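Holtidier Beach Association Announces Changes to Summer Rental Season and Pier Access

HOLTIDIER, 18 April 2020. The Holtidier Beach Association today announced a revised schedule for the summer rental season, along with new arrangements for the fishing pier at the south end of Barbosa Road. The changes apply to all seasonal rental homes within the association's boundaries and to day visitors who use the public parking lot.

Under the revised schedule, the rental season will open 27 days later than first planned. Guests who hold reservations for the affected dates may move their stay to any open week this season or next, or may ask for a full refund of their deposit. Requests must be made in writing to the rental office. The office will answer each request within 11 business days.

"Many of the families who rent with us have been coming to the same house for years," said Natanael Arruda, president of the association. "We want them to have a clear answer early enough to make other plans, and we want them to know that their deposits are safe."

The fishing pier will remain closed until repairs to the outer deck are finished. An inspection in March found worn planking along the final section and two damaged light poles near the bait stand. The contract for the work has been awarded to Mikenia Marine Construction, which also rebuilt the dune crossings on the north beach. Crews will bring materials in by way of Barbosa Road, and drivers should expect short delays at the bridge during morning hours.

When the pier reopens, access will be limited to 30 people at one time. Anglers will be asked to use the east rail only, leaving the west side clear for walkers and for people using wheelchairs. The bait stand will operate from a window on the parking lot side. Season passes bought before the closing will be extended by the number of days the pier is out of service, and pass holders do not need to apply.

The Olis Shuttle, which carries visitors between the town lot and the beach, will run on a reduced timetable. Three stops will be in use: the town lot, the Barbosa Road bridge, and the main beach entrance. The stop at the old bathhouse is suspended for the season. Beach carts and folded strollers may still be carried on board at no charge. Coolers must fit under the seat.

Owners of rental homes are reminded that the association's standards for furnished houses remain in force. Each kitchen must be supplied with dishes and basic cookware for the number of guests stated on the rental permit, and countertops and cupboards must be cleared of the previous party's food before new guests arrive.
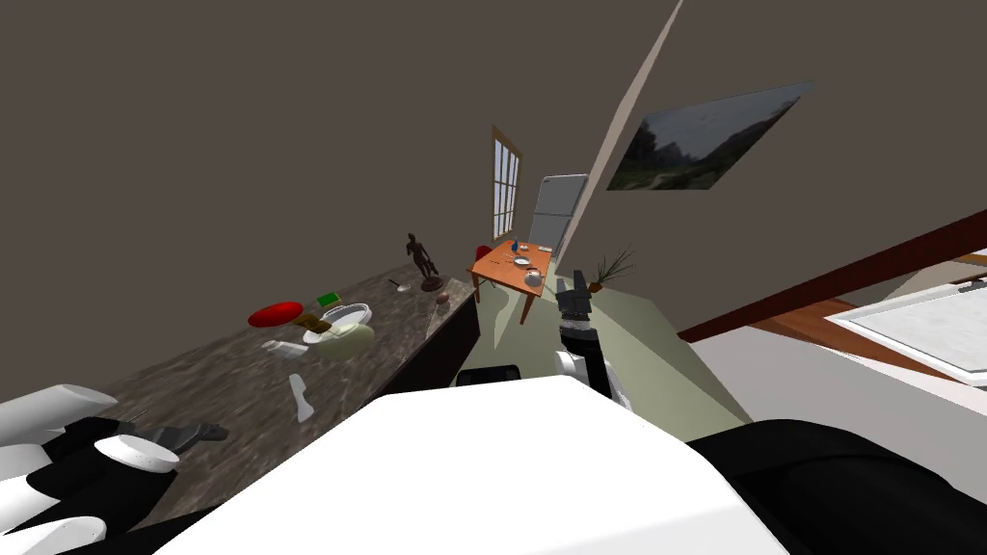 Check-in will move to 5 p.m. and check-out to 9 a.m. to allow more time for cleaning between stays. Owners who manage their own properties must send a signed cleaning checklist to the rental office before the first guest of the season arrives. Copies of the checklist are available from the office by mail or by email.

"The longer gap between stays will ask something of both owners and guests," said Tiina Niskanen, director of rentals for the association. "We have spoken with the cleaning companies that serve the island, and they have told us that the new hours are workable."

Year-round residents will see no change to trash collection, mail delivery, or the use of the resident boat ramp. Resident parking stickers from last year will be honored until new stickers are issued. The beach itself remains open for walking from sunrise to sunset, and dogs are permitted on leash north of the second dune crossing.

The association will post a reopening date for the pier on the notice board at the town lot and at the rental office once the final inspection is complete.

About the Holtidier Beach Association

The Holtidier Beach Association represents owners of seasonal and year-round homes in the Holtidier shore district. It manages the fishing pier, the dune crossings, and the permit program for summer rentals.

Media contact: Tiina Niskanen, Director of Rentals, Holtidier Beach Association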